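Workshop notebook, Grerneck print room, June
Job: funeral programme and condolence book, Kassa family
Entry by Eldana Negussie

Cover proof approved at 10.40.

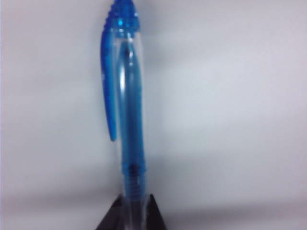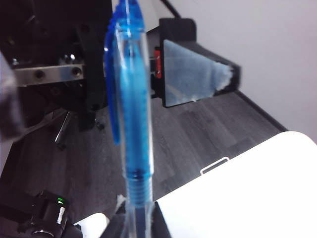 Quantities
Programmes: 2,000, folded, 17 pages of text plus cover. Invitation cards: up to 4,000, held until the family confirms the venue.

Outstanding
The order of tributes is to come from Garkolus. The late chairman's year of birth differs between two drafts — query sent.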